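Print this page
E-mail this page
Search notebook entries Go

Workshop notebook - February, table setting, green cloth

Started at 8:40. Back room, north bench. The job was to get the plates and fruit settled on the green cloth so the Hopkin place-setting sheets can be finished before the end of the month. The last attempt was on the bare bench and the colours came out dull against the grey top, so it's cloth from here on.

The cloth is the teal-green one from the Flosta order. It came folded in a flat packet and it shows. I gave it ten minutes with the iron on the middle setting and the small creases went, but the main fold lines didn't. I'll try the steamer next time with a damp tea towel over the top. The second length of green is hung behind the bench as a backdrop, pegged along the rail. I left that one draped and didn't bother pulling it tight.

The Pondier plates arrived in one carton, well packed, lots of paper. Carton label says 973, which matches the docket. I only unwrapped the ones needed for today and put the rest back under the bench. Please don't stack the blue ones without paper between them. One in the last carton got a scratch across the bottom that way and it can't be used.

First arrangement, plates left, apple right:
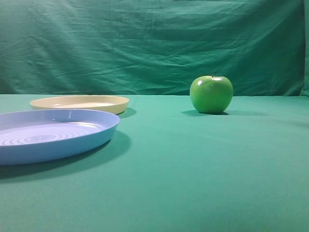 Blue plate nearest, cream plate behind, green apple on its own.

I like the blue at the front. The rings moulded into the bottom pick up the light well, and the pale rim stands out on the green without any help. The shadow is on the heavy side. It could be softened with the white board propped at the end of the bench, but the board has gone missing again. If you've borrowed it, it lives behind the door.

The green apple is the one I was worried about, green on green. It's different enough from the cloth to be fine. The cloth leans to blue and the apple leans to yellow. Still, it wouldn't hurt to try it on the cream plate as well, where it would have a plain background.

10:15 - moved on to the red piece. It's from the Grikell box, the mixed one with the play fruit and the odd balls, and the colour is a warm red going towards coral. I tried a few spots for it. Inside the cream plate is the best by a long way. Red on cream on green is easy to read from across the room, and the plate's rim stops the thing from wandering off, which had been a nuisance on the cloth.
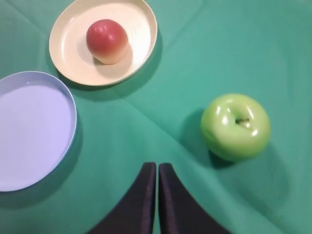 The cream plate also seems to be the better size for one piece of fruit. The blue would suit two or three, or a bunch of something. I've pencilled in grapes for the next round if the shop has any decent ones. Bananas are out. They go spotty under the lights within a day and then the sheets don't match.

Some notes on the cloth while I think of it. It needs to be pulled from the corners, all four, a bit at a time. Pull from one side only and you get a low ridge somewhere in the middle, and anything round will find it. I clipped the back edge with the bulldog clips and left the front loose. Front should be clipped too. Add clips to the shopping list, the wide kind.

It also picks up lint. The roller works but leaves a line if you press hard.
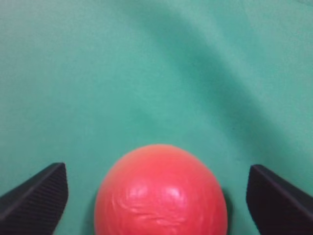
Red ball on the cloth. Soft fold further back, still to be steamed out.

Shine is the other thing. Gloss on the red is strong and I thought about dusting it with cornflour to knock it back. Decided against it. The apple is shiny too, and so are the plate rims, so dulling one of them would only make it look odd next to the others.

Broke for tea, then did the closer arrangement. Cream plate in the middle with the red inside it, blue plate down in the left corner, apple over to the right.

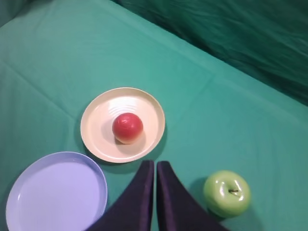

Photo: north bench, workshop notebook

This is the layout I'd go with. There's a clear strip of cloth between the two plates and the apple isn't crowded. The stem shows as well, so keep that apple if it lasts and don't let anyone eat it. The rumpled backdrop doesn't bother me, being darker than the table.

Measurements for whoever sets up next: cloth edge to bench edge is 72 mm at the front, and the backdrop rail sits some 100 cm above the bench top. Tape marks for the rail are on the wall, blue tape. Leave them up.

Left to do
- steam the cloth, main folds first
- wide clips
- find the white board
- green apple on the cream plate
- ask Pondier whether the cream comes in the bigger size

Packed up at 12:30. Red piece back in the Grikell box, plates wrapped and under the bench, apple in the fridge door with a note on it. Cloth left in place with the dust sheet over it.

Print this page
E-mail this page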